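第9章 食器の形状と配膳

9.1 本章の範囲

前章までは食材の加熱と保存を扱った。本章では、調理後の食品を受ける器、すなわち皿、鉢、盆を取り上げる。器の選択は見た目の問題として論じられることが多いが、給食や外食の現場では、盛付量の管理、運搬時の安定、洗浄のしやすさに直接かかわる。本章では、まず用語を定め、次に縁と底の形状を述べ、最後に少量の調味料の扱いに触れる。材質ごとの耐熱性は第10章で扱う。

9.2 用語

皿は、口径に対して深さが小さい器をいう。鉢は皿より深く、汁気のある料理を受ける。盆は器を載せて運ぶための平らな台であり、食品を直接置く用途のものはトレーと呼んで区別する場合がある。ただし現場での呼称は統一されておらず、納入業者の目録でも同一の品が皿と浅鉢の両方に分類されることがある。本書では口径と深さの比によって区別し、商品名には従わない。 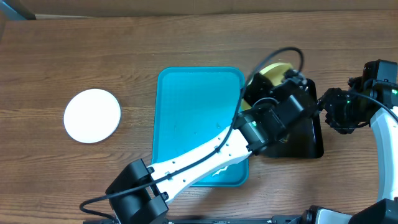 図9.1 平らな円形の皿と、縁の立ち上がった長方形のトレー

円形の器は、どの方向から取り分けても中心までの距離が変わらない。一方、長方形の器は棚や台車に並べたときの隙間が少ない。収納面積に制約のある厨房では後者が選ばれやすい。Miver社の配膳台車を例にとると、棚板の寸法は長方形のトレーを前提に決められており、円形の器を直接並べると積載数が減る。

9.3 縁の役割

縁(リム)は、持ち手、料理の境界、汁のこぼれ止めという働きをもつ。縁の幅が広いほど指が料理に触れにくいが、有効な盛付面は狭くなる。同じ口径の皿でも、縁の幅が異なれば盛付量の見かけは変わる。したがって、器を更新する際には口径だけでなく、縁の内側の直径を記録しておく必要がある。
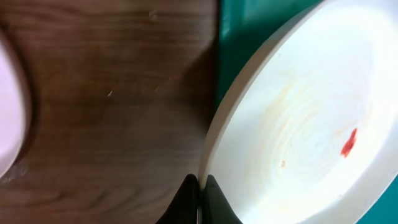
問 口径が等しい二枚の皿で、縁の幅だけが異なるとき、同量の料理はどちらが多く見えるか。
答 一般に、縁の幅が広い皿のほうが多く見える。盛付面が狭く、料理がその面を占める割合が大きくなるためである。

9.4 底の形状と少量の調味料

底面は平滑なものと、溝や段を設けたものに大別される。平滑な底は拭き取りやすい。段のある底は、成形品の剛性を補う目的で設けられることがあるが、粘度の高いソースは溝に残りやすく、すすぎの時間を長めにとる。

調味料を少量だけ添える場合は、置く位置を献立表に明記する。中央に置くと主菜と混ざり、縁に近いと運搬中に流れ出ることがある。Lirkico給食センターの作業標準では、ソース類は主菜の手前に置くと定めている。同センターの標準は1日に約2,000食を供する規模を想定したもので、小規模な施設にそのまま適用するには調整を要する。
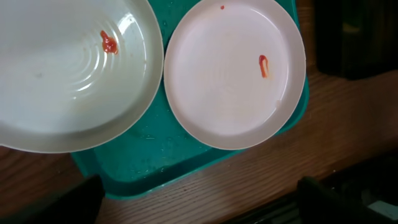

問 粘度の高い調味料が付着した器を、下洗いせずに洗浄機へ入れるべきでない理由は何か。
答 付着物が洗浄液に移り、洗剤の効果を低下させるためである。溝に残った分は噴射水だけでは落ちにくく、乾燥後に跡となる。

9.5 盛付量の表し方

盛付量は質量で表すのを原則とする。体積による表示は、刻み方や水分量によって値が変動するため、汁物と飲料に限る。次節では、計量器具の選定と許容差の定め方を述べる。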